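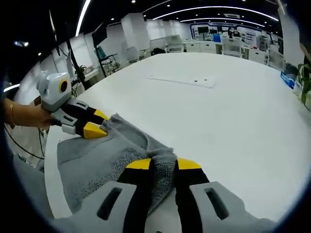
Subject: Re: [linen] Grey terry towels, folding on the long table

On Sunday the Otmont desk wrote:

> We are now at 56 towels a session and the stacks still lean. The folded
> edge ends up thicker on one side and the pile slides off the shelf before
> it reaches full height. Is this the Stamier towel, or is it the way we
> fold? Also, does anyone lay the towel square to the table edge, or does
> it not matter?
>
> We are on the thirds fold from the old sheet.

It is mostly the fold. The Stamier terry has a thick hem on the short sides and almost none on the long sides. The thirds fold puts both short hems on the same side of the stack, and after 19 towels the difference is enough to tip it.

What we use at Mollow:

1. Lay the towel flat, long side towards you. Square to the table is easier to check by eye, but a diagonal start does no harm if you straighten before the first fold.

2. Take hold at the corners, right on the hem. If you pick up a few centimetres in, the terry bunches into a twist and the corner has to be opened out again before it will lie flat.

3. Fold in half, short side to short side. Stop 1 cm before the hems meet, so they sit next to each other and not on top.

4. Flatten from the fold outwards. Any roll left along the far edge at this point will still be there when the towel is on the shelf.

5. Fold in half again the same way, then once across.

6. Turn every second towel round when stacking.

Step 6 does more than the rest put together. If you change only one thing, change that.

On the table: a glossy white top is fine for grey towels, as the edges show up well, but terry slides on it. Hold the near edge down while you move the far one. We tried a rubber mat and went back to the bare top, as the mat caught the loops.

On the towel itself: ours are the 400 gram weight. The heavier Yazzie ones will not take the final cross fold without springing open, so we leave those at two folds and give them their own shelf. The last order was 1,450 pieces in mixed weights, so check the label before you start a pile.

The old sheet should be taken off the list page. I can send a replacement in plain text if the Otmont desk wants to try it first.

Mollow linen room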